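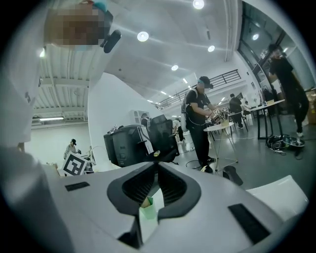
Moving a whole hall's worth of desks meant the old rooms had to go, according to Áine Coughlan, and the mezzanine settled the choice of building.

GORNOTHAM, February 7, 2023 – Kostex has opened a shared work hall with white tables in several sizes, office chairs and large windows along one side. The hall can be booked by the day for tabletop projects and takes almost 200 visitors. Fitting out began in December.
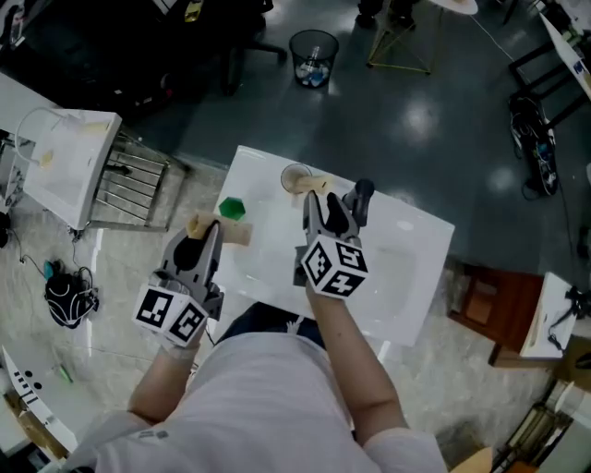 Wooden blocks and a drinking glass on one of the white tables at the Kostex hall.

Bookings are open now at the Kostex front desk.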